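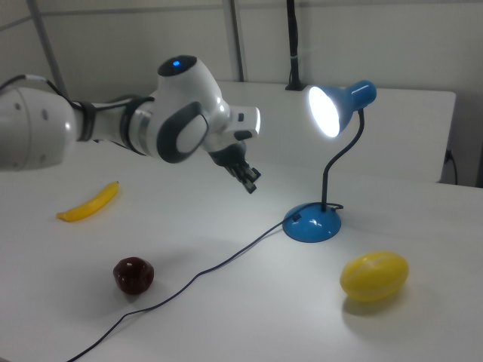 Reading lamps and the war over the big light

Posted in: Home & Living > Lighting

pilgate_pam
My other half believes in the big light. He comes in at dusk, hits the switch and the whole front room looks like a dentist's. I'd like to read in the evening by one lamp, like a civilised person. He says I'm ruining my eyes. Has anybody won this argument, and if so, with what bulb?

OrnellaG
Won it by marrying someone else. Failing that, a warm white LED and a lamp that bends. You want the light over your shoulder and on the page. Most people stick the lamp behind the chair, where it does a lovely job on the wallpaper.

Stendale Steve
Your other half is right. I read by one lamp for years and got headaches until I left the ceiling light on as well. A bright page in a dark room is hard going. Big light on, lamp on, done.

OrnellaG
Steve, you also told the kitchen thread that candles were a fad.

Stendale Steve
I stand by it.

yevd
Can we split the difference? A second, dim lamp in the far corner takes the edge off the gloom and you don't have to live in an operating theatre. We did that when we moved to Lesdale, in July, which is a silly month to buy lamps because you don't find out you hate them until autumn.

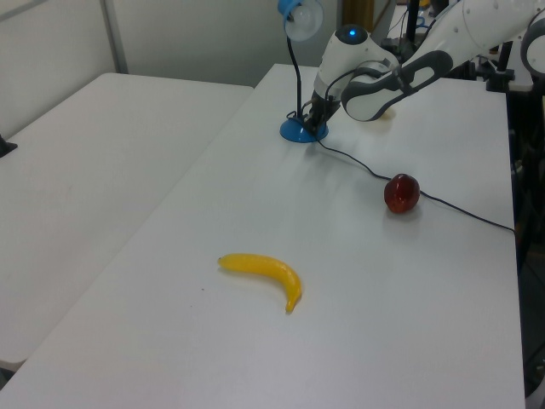 Anyway, the gooseneck sort is what I'd go for over the fixed ones. You can pull it down low for sewing and shove it out of the way for telly. Check it's got a decent heavy base before you buy. My first one nodded slowly forward all evening like my uncle after lunch.

pilgate_pam
A dim lamp in the corner is the first thing he hasn't objected to. He has asked what it will cost to run, mind.

Stendale Steve
Next to nothing if it's LED. I'll give you that one.

marin_in_the_loft
Disagree with everybody. Put a dimmer on the big light and stop buying lamps. We've got 3 in the loft already, all bought to settle this exact row.

yevd
Dimmers are fine until the bulb isn't a dimmable one, and then it buzzes at you. Read the box first.

marin_in_the_loft
Ours has buzzed since we moved in. You get used to it.

OrnellaG
That may be the saddest thing I've read on here, and I was on the magnolia paint thread to the end.

pilgate_pam
Update for those keeping score: corner lamp bought, warm bulb in both, ceiling light off from eight o'clock by treaty. He's reading the bulb packet under the new lamp as I type. Thanks all, even Steve.

Stendale Steve
Let me know about the headaches.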